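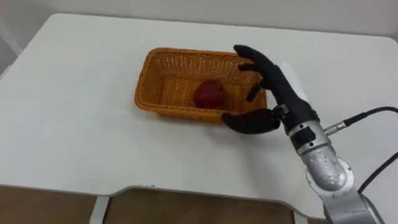 3.2 Containers and surface contact

Open-weave containers were compared with closed trays to establish how the wall of a fruit container affects light and air at the surface of the stored item. All containers were placed on a flat white tabletop, which kept the background reflectance similar across sessions. The woven type has sloped walls and a thicker rolled rim, and its crisscross pattern leaves small gaps through which the table shows (Figure 4). A single red fruit resting on the floor of such a basket, a little off center, has open space on every side, and its shadow falls on the weave. This was treated as the low-load condition. In the high-load condition the basket was filled to the rim, so that most items touched at least two others.

Baskets were supplied by Clivach in one size. Closed trays came from Finatden and had the same floor area. The full set comprised 103 containers, of which 16 were set aside after the first inspection owing to broken strands or warped floors. Surface marks on the fruit were scored by two raters (Murín and Srithong) on a five-point scale, with disagreements settled by a third (Jurčo). In total, 1,218 scores were entered, 190 of them for the low-load condition. Scoring took place in July under constant room lighting.

Marks were assigned to one of two classes. Contact marks follow the line of a strand or rim and are narrow. Pressure marks are wider and occur where two items meet. Natural mottling of the skin was recorded at intake and excluded from both classes. Where a mark could not be separated from mottling, the item was kept in the set and the score left blank.

Figure 4. Woven basket, low-load condition, on the white table.

Rim height was not varied. The effect of a cloth liner on contact marks is treated in Section 3.3.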